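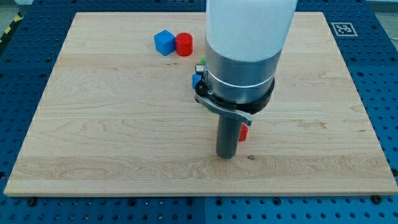
How to read the bonus terms on a slot site before you put money in

Updated November 11, 2019 by Chathurika Liyanage

Quick one this, had a lot of emails since August asking the same thing. You sign up, you get a bonus, you win a bit, you can't take it out. Nearly always it's in the terms. Do the steps in order, shouldn't take long.

1. Find the full terms
Not the banner. Scroll to the footer, look for "Bonus terms" or "Promotions". On Cusetti they're under Help, no idea why. Save a copy or take a screenshot, pages get changed.

2. Check the licence
Footer again. Should be a regulator name and a licence number. Type the number into the regulator's own website, don't just click the logo. Name on the register should match the company name in the terms. No match, close the tab.

3. Work out the wagering
Say the offer is a £20 bonus with 23x wagering. 20 times 23, so £460 in bets before you can withdraw. Now check if it's on the bonus only or deposit plus bonus. Deposit £20 as well and it's £920. Big difference and the wording is often tiny.

4. Look at game weighting
Slots usually count in full. Roulette and blackjack often count for a bit, or nothing. There should be a table. If your favourite game is on the excluded list, skip the bonus, simple as that.

5. Max bet
Easy to miss. Lots of sites cap the stake while a bonus is active, £2 a spin on the one I was looking at this morning. Go over it once and they can take the lot. Turn autoplay off untill you've checked your stake.

6. Max cashout and expiry
Free spins especially. You might win £300 and be allowed to keep £50. Write down the expiry date too, and whether the clock starts at sign up or when you claim.

7. Send your ID in early
Passport or driving licence, plus a recent bill. Do it before you play, not when you're waiting on a withdrawl. Pathak took 2 days with mine.

8. Set a deposit limit
Account settings, usually under Safer play or Limits. Daily or weekly, up to you. Do it now while you're in there.

Can I say no to the bonus?
Yes. There's normally a tick box at the cashier, or ask live chat before you deposit. Get the chat emailed to you.

Already stuck with one? Ask support for the exact wagering left, in writing, and which term they're relying on. Then use the site's complaints procedure. Template letter is on the Complaints page.

18+ only. If it's stopped being fun, stop, and use the self-exclusion option in your account.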